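Section 6: Tidying a wire shelf (beta feature)

The Skuden arm can now do the shelf tidying task. Please read this section before you start it the first time. Many customers ask us if the machine can already do this chore alone. Our answer is: partly. In our trials at the Lendville workshop, the arm finished 9 shelves from 19 without help from a person. Plan to stay in the room.

Before you start

1. Lock the wheels of the shelf, if it has wheels.
2. Move chairs away from the working area. The arm does not plan a path around a chair with a high back.
3. Take out glass, knives and anything with liquid in it.
4. Open the Dorkanel app and choose Tasks, then Shelf, then Mixed items.
5. Mark which level is the target. An empty level is easiest to learn.

Note: Boxes with straight sides are the easiest items. Soft toys are more difficult because their shape changes in the grip. Mixed loads with baskets, toys and boxes are the normal case in a home, and this is the load we support.

Mixed load on a black wire shelf. The first two views are from the head camera, the last two from the wrist camera. 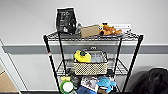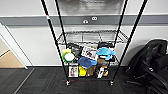
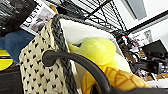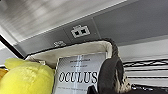

Running the task

6. Press Start and keep your hand near the stop button for the first 2 items.
7. When the arm works inside a basket, do not touch the basket. The wrist camera is then very close to the items and it sees only a small part of the shelf.
8. If the app shows "Grip not sure", choose Retry or Skip. After a second failed try, take the item out by hand.
9. When the task is complete, check that no soft item is caught in the wires.

Caution: Never put your fingers between the gripper and the wire shelf. The Fankhauser gripper closes without a sound.

What the machine cannot do yet

It cannot fold clothes before it puts them away. It does not know which things belong together, so you must set the groups in the app. Items that lie under other items are often skipped. In this case, start the task again with the same settings.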